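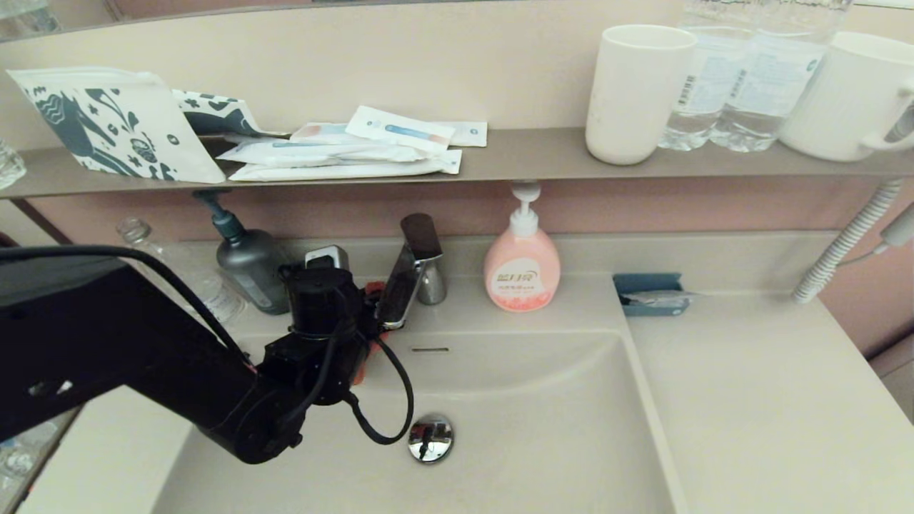 Hard Water, Soap and Scale
Week 7 handout, Everyday Chemistry, Floveo Evening School

June
By the course tutor

Last week we ended on what dissolves in what, and this week we get to use it on something everyone in the room has scrubbed at some point! Have the solubility table from last week next to you. You'll want it.

Where hardness comes from

Rain picks up a little carbon dioxide on its way down, and more as it soaks through soil. That makes it very weakly acidic, just enough to dissolve limestone and chalk as it moves through the ground. By the time it reaches a well or a reservoir it carries calcium and magnesium ions, and we call it hard. Water that has run over granite picks up far less and stays soft.

We have a lovely local contrast. Botden takes its water from springs in the limestone hills, and Dirnau takes its supply from a moorland lake. If you've lived in both towns you already know which one eats kettles. (Several of you told me about shampoo refusing to lather in Botden, and yes, that is the same effect.)

Keep these apart in your notes:

Temporary hardness is calcium or magnesium hydrogencarbonate in solution. Boiling removes it.

Permanent hardness is mostly the sulfates and chlorides. Boiling does nothing to it, but washing soda or an ion exchange softener will take it out.

Why scale forms

Calcium hydrogencarbonate only exists dissolved in water. Heat the water and it breaks up:

calcium hydrogencarbonate → calcium carbonate + water + carbon dioxide

The gas leaves, and the carbonate, which barely dissolves at all, comes out as a solid. I love this reaction. It is the limestone hill running in reverse inside your kettle. The same thing happens slowly in cold water wherever drops sit and dry, so the places to look are the tip of a spout, the rim of a drain and the line where a basin meets its counter. Stalactites grow this way too, only with a great deal more patience. 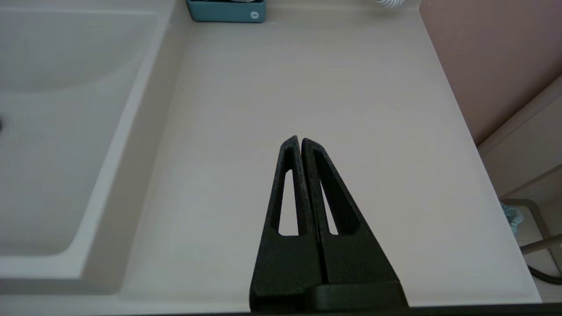

What soap does in hard water

Soap is the sodium salt of a long-chain fatty acid. One end of the chain loves water and the other loves grease, and that split personality is why it cleans. Calcium ions grab the water-loving end and form an insoluble salt, the grayish stuff we call scum. Until the calcium is used up you get scum and hardly any lather, so you use more soap.

Detergents were designed around this problem. Their calcium salts mostly stay dissolved, so a dishwashing liquid foams happily in Botden water where a plain soap bar sulks. Some shaving soaps have extra potassium soap in them for a softer lather, and they still struggle when the basin is filled from a hard supply. 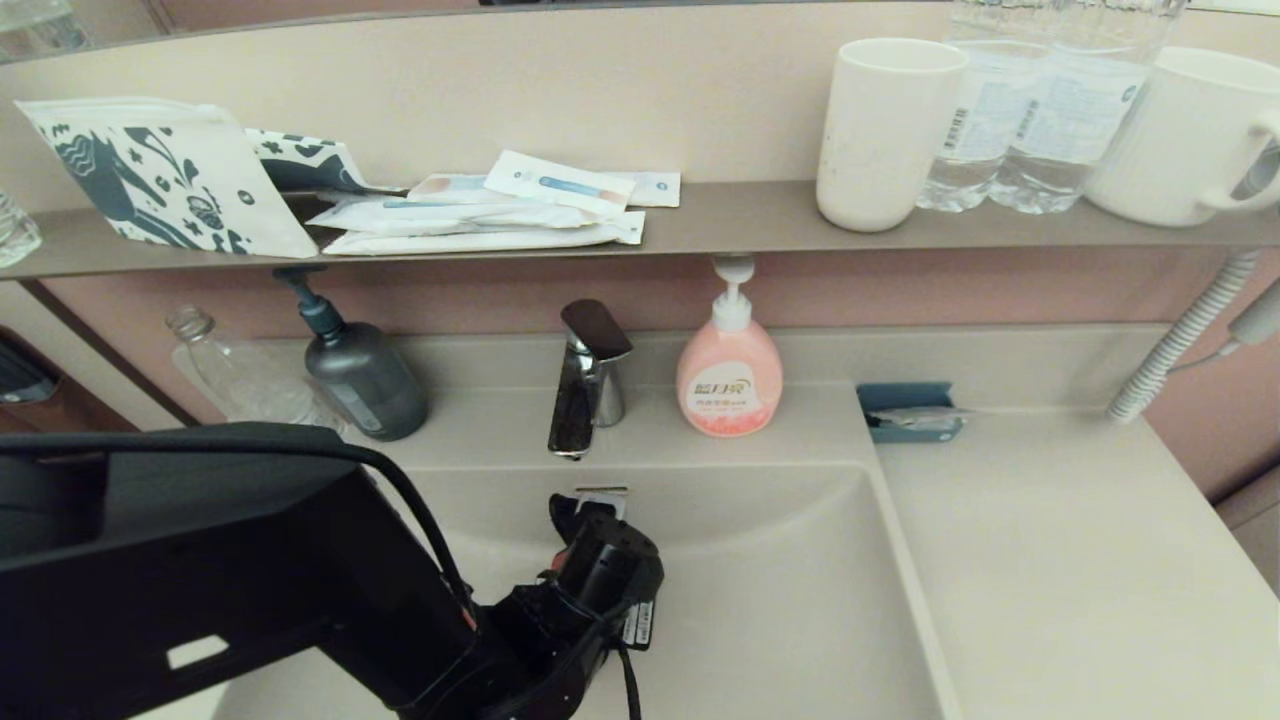

Shaving foam from a can is a different mixture again, and we'll come back to it when we do emulsions.

Getting rid of it

Any mild acid will dissolve calcium carbonate. Vinegar and citric acid are the household favorites, and the fizz is carbon dioxide coming off, the same gas that left when the scale formed. Go carefully around natural stone. Marble is calcium carbonate too, and the acid can't tell the difference. Never mix an acid cleaner with bleach, as the mixture gives off chlorine gas.

For Monday

Bring two small jars of tap water from different places if you can, home and work for instance. We'll shake each with the same amount of soap solution and compare the lather after four minutes. Please label the lids! Read the Shboul worksheet on ion exchange as well, at least as far as the diagram of the resin beads, and try the equation at the bottom for magnesium.

Last updated: June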